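Magnesium, week 7

Mon 2 November

Quick one, I have to be out the door soon. A few people asked for an update on the magnesium so I'm typing this with my coat on.

Short version: still taking it. Sleeping better, mostly. Legs stopped doing the jumpy thing at night. Could be the pills, could be that I quit drinking coffee after lunch in the same week, which was dumb if I wanted to learn anything from it. Oh well.

What I'm on now is the Folis one, glycinate, 300 mg a day. Before that I had the Brumodico tablets, which are oxide, and my stomach hated them. Hated. I gave them 4 days and then they went in the back of the cupboard next to the fish oil I also don't take. Irfan Chong says oxide never bothered him at all so maybe it's just me. He takes his with a big dinner though and I was taking mine on nothing but tea.

The Folis capsules are big. Not horse pill big but you notice. No smell, no aftertaste, a bit dusty when you open the jar. Two capsules is the full dose and I take both after dinner. Tried splitting them morning and night for a while and kept forgeting the morning one.

Price. Not cheap. The Kusuma powder works out cheaper per serving and Faizal Ginting swears by it, but I had some at his place and the "citrus" flavor is really something. Like licking an envelope. He stirs it into sparkling water and says you get used to it. I don't want to get used to it.

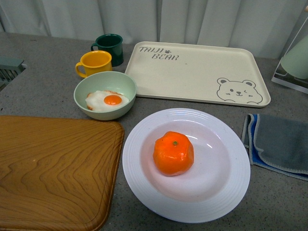 Can you take magnesium at the same time as a multivitamin?

Usually that's fine, but read the multivitamin label first, there may be magnesium in it already and you want to add the two together. Mine has a little. If you're on any kind of prescription, antibiotics or thyroid pills especially, ask the pharmacist about spacing. I asked mine, took 2 minutes, she was nice about it.

Other stuff from the comments. Somebody wanted to know about the spray kind you put on your skin. I had a bottle of Gesuto spray last winter and it itched like crazy and left my pajamas stiff. Never finished it. No idea if any of it gets in. I'm sure some people love it.

And somebody asked about food instead, which ok, fair. Pumpkin seeds, almonds, spinach, black beans. I do eat those. Not every day. I had a whole plan for soaking beans on Sundays and it lasted one Sunday.

Side effects on the glycinate: none that I can pin on it. Weird dreams the first week, then normal ones. One bad stomach day but that was the same day as the shrimp.

I'm not a doctor, please don't go doubling anything becuase of a blog. If your kidneys aren't great, talk to someone real before you buy a jar.

Plan is to finish this jar, then stop for a bit and see if the legs start up again. Will keep the coffee thing the same this time so it's a fairer test. If I forget to post about it, bug me.

Vitamin D next, the drops versus the little gummies. I have opinions on the gummies. Ok, bus.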